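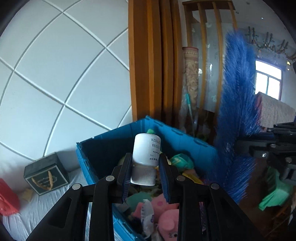
3. 제작 및 작업 환경

3.1 손에 쥐는 그리퍼

Tefera는 사람이 손에 쥐고 움직이는 평행형 그리퍼다. 설계의 출발점은 소박했다. 공용 작업실 Testico의 공구함에 있는 도구만으로 조립할 수 있어야 했고, 고장이 나면 그날 저녁 안에 고칠 수 있어야 했다. 두 번째 조건은 예상보다 자주 시험대에 올랐다.

손가락은 좌우 링크가 함께 움직이며 나란히 닫힌다. 초기 시제품에서는 링크의 축 핀이 조금씩 풀렸는데, 손잡이를 쥔 사람은 이를 알아채지 못하고 자기 손기술이 늘지 않는다고 생각했다. 기록을 다시 확인한 뒤에야 사람의 누명이 벗겨졌다. 현재 판본에서는 작업을 시작하기 전에 축 핀을 모두 조이고, 빈 그리퍼를 끝까지 여닫아 영점을 맞춘다.

손가락 안쪽에는 요철이 있는 파란 패드를 붙였다. 패드가 없는 시제품은 상자처럼 면이 평평한 물체는 잘 잡았으나 둥근 용기 앞에서는 무력했다. 작은 병을 세운 채로 집어 옮기는 동작은 논문에 한 줄로 쓰기에는 쉬워 보이지만, 병은 대개 손가락 사이에서 천천히 돌아 라벨을 작업자 반대편으로 감추었다. 패드 폭을 넓힌 뒤 이 현상은 줄었고, 라벨을 읽겠다는 계획은 그보다 먼저 포기했다.

3.2 작업 대상과 절차

과제는 가정집 방에서 물건을 집어 수납함에 넣는 것이다. 대상 물체는 27종이며 봉제 인형, 포장지, 작은 용기, 청소 도구가 섞여 있다. 목록을 정할 때 특별한 분류 체계를 따르지는 않았다. 집에 이미 있고, 떨어뜨려도 가족회의가 열리지 않는 물건이면 충분했다.

수집한 시연은 모두 3,657회다. 이 가운데 208회는 물체가 카메라 시야를 완전히 벗어났거나 그리퍼의 개폐 신호가 누락되어 제외하였다. 물체를 놓친 시연은 남겨 두었다. 실패를 전부 지우면 성공률이 무척 아름다워지는데, 그 숫자로 방이 치워지지는 않는다.

작업자는 한 번에 한 물체를 다룬다. 집은 물체를 수납함 위로 옮긴 다음 손가락을 열고, 그리퍼가 수납함 테두리를 벗어난 시점에 기록을 끝낸다. 수납함이 차면 내용물을 다시 꺼내 흩어 놓는다. 정리를 배우는 장치를 만들면서 가장 많이 연습한 일이 어지르기였다는 점은 부기해 둘 만하다.

3.3 탁자 배치

방의 원래 가구는 치우지 않았다. 격자 틀이나 단색 배경을 쓰면 인식은 쉬워지겠지만, 우리가 아는 집 가운데 그런 집은 없다. 탁자에는 주름진 천을 그대로 두었다. 가는 줄무늬와 구김은 깊이 추정에 도움이 되지 않으며, 천을 다리자는 제안은 다리미를 누가 들 것인지 정하지 못해 보류되었다.

그림 1의 배치에서 그리퍼는 파란 수납함 왼쪽 벽 가까이에 있고, 빨간 미니 케이스와 짙은 녹색 선물 상자는 탁자 뒤편에 놓여 있다. 앞쪽의 연두색 반투명 장난감은 손가락에 가깝고, 푸른 털 모양의 긴 물체는 수납함 쪽으로 비스듬히 뻗어 있다. 이런 배치에서 까다로운 대상은 크기가 큰 상자보다 작고 빛이 비치는 장난감이다. 천과 밝기가 비슷하면 분할 모델이 경계를 놓치기 쉽고, 손가락이 접근할수록 남은 경계마저 가려진다.

그림 1. 탁자와 파란 수납함을 향한 그리퍼 시점. 수납함에는 초록색 모자를 쓴 노란 오리 모양 인형을 비롯한 봉제 인형이 들어 있다.
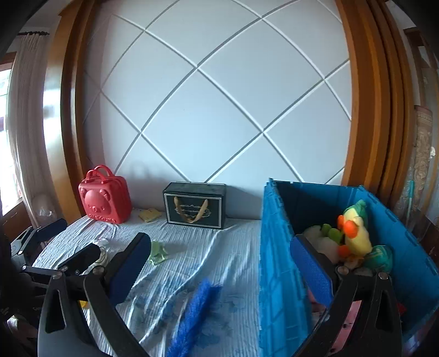 3.4 가림과 기록 품질

손 가까이에 단 카메라는 접촉 순간을 크게 보여 주는 대신, 그 순간에 가장 궁금한 부분을 손가락으로 가린다. Tefera도 예외가 아니다. 기록 도구 Prondent에는 손가락이 물체를 덮는 구간을 표시하는 기능을 넣고, 시연 1,000회를 골라 사람이 표시한 구간과 대조하였다. 불일치는 주로 봉제 인형에서 나왔다. 인형은 눌리면 윤곽이 달라지고, 서로 기대어 있으면 어느 귀가 어느 인형의 것인지부터 논쟁거리가 된다.

수납함 안쪽의 그늘도 문제였다. 창이 밝은 낮에는 노출이 창에 맞춰지면서 내용물이 어둡게 남았다. 처음에는 조명을 추가하려 했으나 받침대가 그리퍼의 이동 경로를 막아, 노출을 고정하고 촬영 시간을 오전으로 옮겼다. 이후의 기록은 모두 같은 설정을 사용하며, 설정 파일은 Prondent의 배포본에 포함하였다.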